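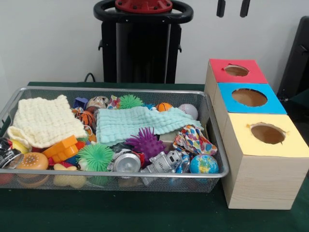 Figure 3. Wire-mesh basket holding cloths and small toys, beside a wooden box structure with colored top panels.

4.2 Audience ratings and repeat viewing

The second part of the study looked at low-budget science fiction films released directly to home video. Titles were drawn from the Mahasneh catalog, which lists 2,457 such releases. Of these, 1,138 had at least one written viewer review and were kept for analysis. Films known only from a trailer or a poster were left out.

Each review was read for statements about repeat viewing. A film was counted as having a cult audience when reviewers in more than one region reported watching it again with other people. Under this rule, a low average rating did not exclude a film. The robot drama Vorthorpe, for instance, scored poorly on plot and acting but was often named as a yearly group viewing. 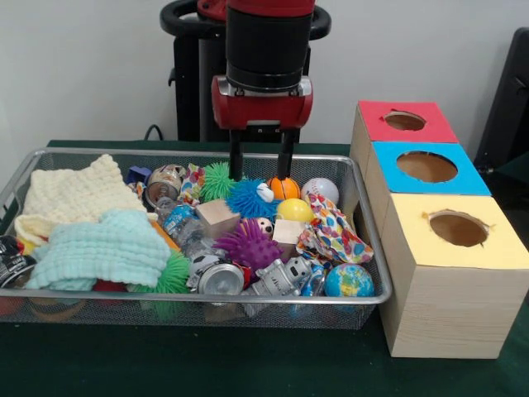
Reviewers of Vorthorpe wrote most often about its costumes and its closing chase. Praise for the story was rare, even among those who had seen the film several times. A similar pattern was found for Cekon, a film about a desert colony after a long war, although its reviews were fewer and came mainly from one region.

Release date had a weaker effect than expected. Older films drew longer reviews, but their share of repeat viewers was close to that of newer titles. Reissues were harder to place. Where a film had been sold under two names, as with Wokura, reviews were combined under the earlier one, and the running time of the first release was used. Differences between cuts are taken up in Section 5.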